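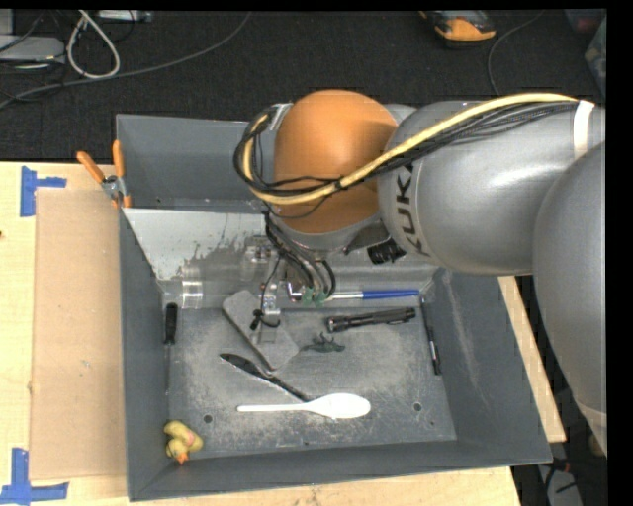
Sorting bins wanted for Mahawong swap room

The Mahawong swap room is asking residents for deep plastic or metal bins before it reopens in January, organizer Sorcha Mulligan said.

The room lends out kitchen goods, hand tools and children's games from a row of tables at the back of the old Josside building. It handled 2000 items last year and ran short of places to put them. Small parts went missing most often, Mulligan said, and lids were the worst.

Gray or blue bins are preferred so the tables match, but any color will be taken. Scuffs and scrape marks on the floor or walls are fine. Cracked bins are not. Bins with drain holes can be used for tools and games but will be kept away from the screws and other hardware.

Drop-off is at the side door until 6 p.m. Labels should be peeled off first if possible, along with any old tape.

The town has set aside $800 for shelving, which Indrek Luik will build along the north wall. Borrowing will stay free, with a limit of 5 items per household.

Anyone with large tables to give away should speak to Mulligan before bringing them in.

14 shares
3 comments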